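Datasets / Zandum / Rildale Cloth Set / README

2 min read

# Rildale Cloth Set: please read before you train

Thank you for picking this up! A word first about the fault in the June recordings, which cost Sizwe Ngubane and me a good deal of sleep.

The set has 633 episodes of hand-held gripper work on cloth. In 221 of them the logged finger width lags behind the video -- the log says open while the fingers are plainly shut. A screw on the width encoder had worked loose, and we kept right on recording, bless us.

Those episodes are marked `width_bad` and left in, as the video is still perfectly good. Please don't train grip closing on them. One policy that did let go of every towel at Malabanan, and pulled a lamp down with it. 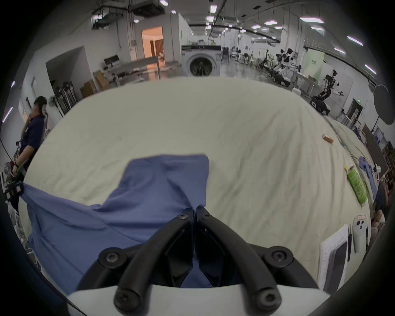 Fingers closed on a fold of the blue cloth, cream sheet underneath.

Check the encoder screw before each session, and do write to me if you find a bad episode we missed.

-- Dumisani Baloyi

Last updated: 19 Jul 2023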